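Doratthorpe Gear Forum > Packs, Vests and Load Carrying
Thread: Lostov chest rig, first impressions after a season

mudlark_77
2019-12-11
Finally had enough games in this thing to say something useful! Bought the Lostov rig in June, and it has been through rain, brambles and one very undignified slide down a creek bank.

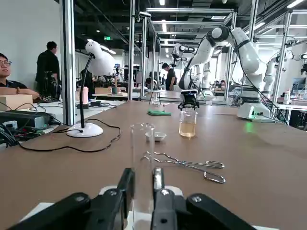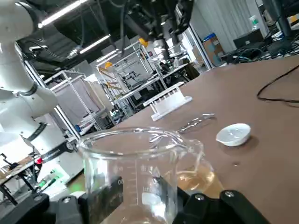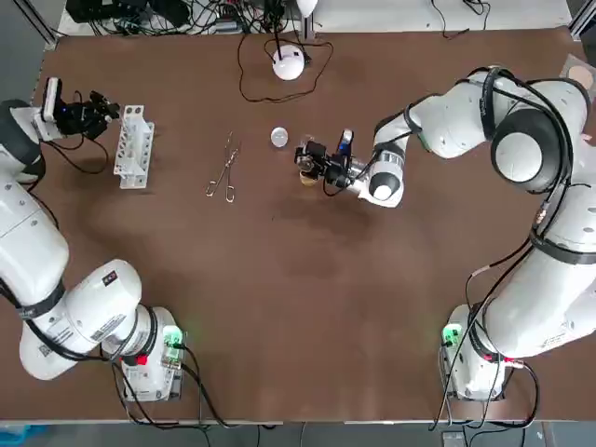

So, the rig. The shoulder straps are wide and they stay flat, even with both side pouches full, and I love the front flap (big enough for a map and a pair of gloves). My one gripe is the color. They sell it as "coyote," but mine came out a plain matte brown, same family as the tabletop in the last picture, and it looks nothing like my Skarkia pants. Out in dry leaves it disappears, so maybe I should stop complaining. Paid 126 for it with two mag pouches included.

tenpin
Great to see somebody else running one! I've had mine two years. Stitching is still perfect, but the buckle on the left side cracked in the cold. Did yours come with the old buckles or the Pai ones?

mudlark_77
Pai, both sides. They click so loud that my whole team can hear me taking it off, lol. No cracks yet.

goosefeather
Going to disagree on the straps. Wide is fine if you have wide shoulders. I'm small, and they rub my neck every time I crouch. I sold mine and went back to a belt and two pouches. Much happier.

tenpin
Did you move the back panel up? There's a second row of loops behind the mesh. Made a huge difference for me.

goosefeather
Tried it. Then the bottom strap rides up under my ribs. It's a good rig for somebody, just not me.

brackenjack
Is the fabric 600 denier or the heavier stuff? The listing doesn't say and I crawl a LOT.

mudlark_77
Tag on mine says 600. It has picked up some fuzz at the bottom corners, but no holes. If you live on your elbows, I'd sew a patch on there before your first game.

brackenjack
Perfect, I have scraps left from a pack project. Ordering tonight!

goosefeather
Get the buckles checked when it shows up. And try it on with your winter jacket, please.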